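The Callholm Letter: a year of writing things down

11/13/23 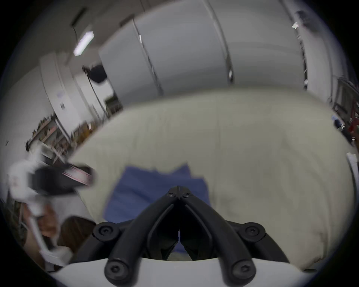

Well, I did it. 365 days of keeping a diary, one page a day, and I only skipped when I had the flu (and I went back and filled those in afterwards, which I've decided counts). Several of you wrote in after the last newsletter asking how it was going, and whether I'd given up yet, so I thought I'd give it a proper slot this time and let the recipe wait until next month.

For anyone new, I started this because I couldn't remember a single thing about the spring before last. I was filling in a form and it asked when we'd had the boiler replaced, and I sat there at the kitchen table with my pen in the air. Was it before the trip to Gurkard or after? Had we even been to Gurkard that year? It bothered me for days. I've always thought of myself as someone with a good memory, and I do have one for phone numbers and the words to terrible songs, but whole months of my own life had gone soft.

So I bought a notebook. I'll confess I bought a very nice one first, thick cream pages, ribbon, the lot, and I couldn't write a word in it. Every sentence sounded like I was giving a speech. I got four pages in, tore them out, and gave the rest to my niece for drawing horses. Then I picked up a cheap school exercise book from Yáñez on the corner and off I went, spelling mistakes and all. I've used up a whole stack of them since and they live in a shoebox under the stairs.

The first month was dull as anything. Got up, rained, went to work, soup. I'm not exaggerating, there's a run of days in there where soup is the main event. But I kept at it, mainly out of stubbornness, and at some point I stopped trying to sum up the day and just put down one bit of it properly. What the woman in the bakery said about her sister's wedding. The smell in the stairwell when downstairs were frying onions. An argument I overheard on the bus about whether a swan could break your arm (it got quite heated!). Those are the pages I go back to now, and they bring the rest of the day along with them.

April was the wobble. I was tired, work was a mess, and I'd started leaving it until I was already in bed, so the handwriting slides off down the page and I can't read half of it. What got me going again was moving it to the morning. I write up yesterday while the kettle's on and I'm done by the time the tea is drinkable. It's lovely, that little gap. You've slept on things and the boring stuff has mostly dropped out by itself.

A few of you asked about length. My page comes to 60 words on a bad day and I've never worried about it. There's one entry from the summer, after the long walk out at Delau, that ran on for 930 words and spilled across three days' worth of space, and I had to staple an extra sheet in. I'd met a man mending a dry stone wall and he told me his whole life story, and I wanted every bit of it. Then the next day just says "Feet hurt. Read on sofa." Both fine by me.

Things I'd do differently: I'd write the year on the front of each book, because I've already mixed two of them up. I'd use a pen that doesn't go through the paper. And I'd put in more prices! I found my gran's old household diary years ago and the best part by miles was what she paid for everything, the coal and the stockings and a hat she clearly regretted. I've started noting down the odd loaf and bus fare for whoever ends up with the shoebox.

I'd also be ruder, I think. I was far too polite in the beginning, as though someone was going to mark it. There's a dinner in there that I described as "pleasant" and I remember perfectly well that it was dreadful. The fish was grey. I've gone back and written so in the margin.

The other question I get is whether I read it back, and I do, a bit. Most evenings lately I've been looking up the same date a year ago, which I can only just start doing now, and it's a funny feeling. I was so worked up about the shed roof! Pages of it! It took one afternoon to fix in the end and I hadn't thought of it since.

I'm carrying on, in case that wasn't obvious. I'd quite like to reach 1000 pages and then see how I feel. If you'd like to start one too, drop me a line and I'll put a few of your best first entries in the next newsletter, with your name or without it, whichever you'd prefer. Soup is welcome. Send them by the end of the month please, and do tell me if you've got a good pen.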